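November, late, kettle on

Spent the better part of the evening on sponges. I had planned to do the taxes, or at least to move the tax folder from the chair to the table, but the sponges were closer.

It began with the drip tray under the sink, which I pulled out to look for the drain plug. No drain plug. Plenty of sponges, though, in various stages of life, and one that had left sponge life altogether and gone on to be something else. I threw that one out with the long tongs and then washed the tongs. Then I washed the sink I'd washed the tongs in. You see how an evening goes.

The little yellow shelf was supposed to put an end to all this. Everything that scrubs goes on the shelf, and nothing that scrubs goes under the sink, ever again. I made that rule in March and was breaking it by Easter. 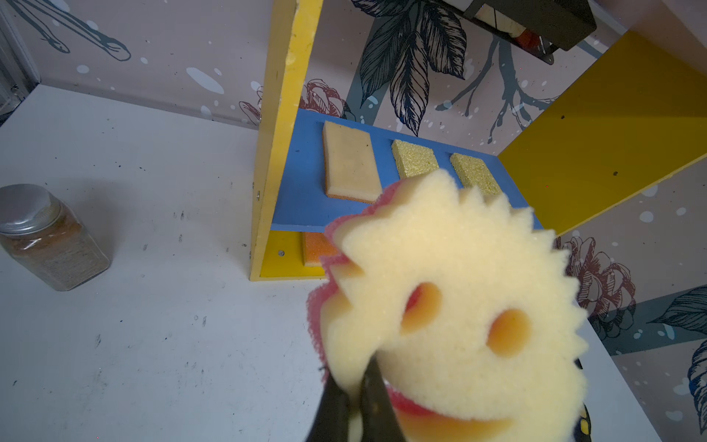
My grandmother ran her kitchen on one dishcloth, boiled on Saturdays, if family legend is right, from 1965 until she moved to the apartment on Cilley Street. I own more scrubbing equipment than a car wash and my pans are worse than hers were. Part of the trouble is that I buy by personality. The plain rectangles on the blue board are good workers and I couldn't tell you where I got one of them, but I remember the exact aisle in Fustmont where I met the round one with the zigzag edge and the grin. It has never been near a roasting pan. I can't bring myself to push that face into lasagna.

Paint on the uprights is getting scuffed, I noticed. I have a tin of yellow somewhere and no intention of opening it.

The Wultard catalog came today as well, and it sells a bale of 200 sponges for people who run hotels or have given up. I read the whole entry standing at the counter. I worked out that at my present rate of use (one every few weeks, with long periods of denial) a bale would see me comfortably into old age, and that I'd have to leave some to the nieces in my will. I turned down the corner of the page anyway.

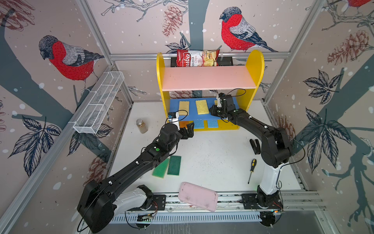

The same catalog has a Marchal drying rack that costs more than my first bicycle. It has a place for stemware. I have two wine glasses and one of them holds pens.

So, new rules, written down this time so that I can be ashamed of them later. Tan and yellow for dishes. Orange and light blue for everything below the waist: tub, baseboards, the bit behind the toilet we don't discuss. Green scourer for pots, and it's to go back in its place and not be left lying on the table where I'll set a cup on it. I typed all this up for the household page as well, and went on at some length about the cubbies along the bottom.

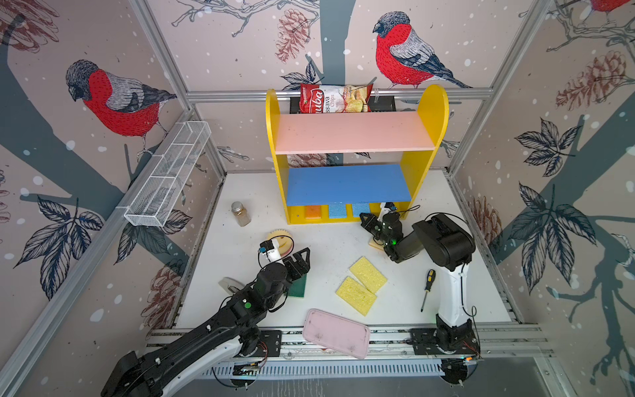 A comment turned up before I'd finished my tea, unsigned, saying that color coding is fine until the day you forget the code, and that it's much safer to snip a corner off anything that has been in the bathroom, as a wet hand can feel a missing corner even when the eyes aren't paying attention. It added that the pots one wants rinsing in hot water and standing on its edge overnight, and that nine words would have covered what took me a page.

I snipped a corner off the orange one. Then I couldn't remember whether the light blue ones had seen the bathroom yet, so I snipped them too, to be fair. The scissors have bits of foam in the hinge now.

Still no drain plug. Taxes tomorrow, if the folder can be reached.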